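How to run a robot demo in simulation at an open day

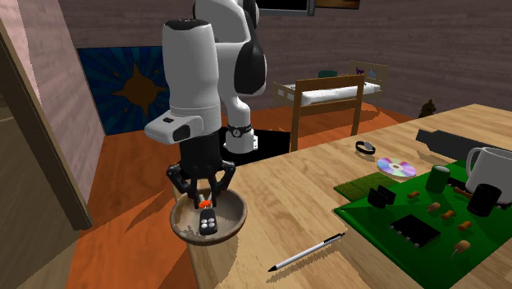
I got this working for our April open day at Birkia, and it's dead easy once the table is set up! Pick a task people get straight away. Mine was tidying, so I put the wooden bowl at one corner, within the gripper's reach, and left the pen out on the tabletop as the next thing to ask for. Keep each run under 40 seconds (kids wander off).

Save the starting layout before you open the doors, then reload it between visitors. Hanane Naciri did our resets while I chatted.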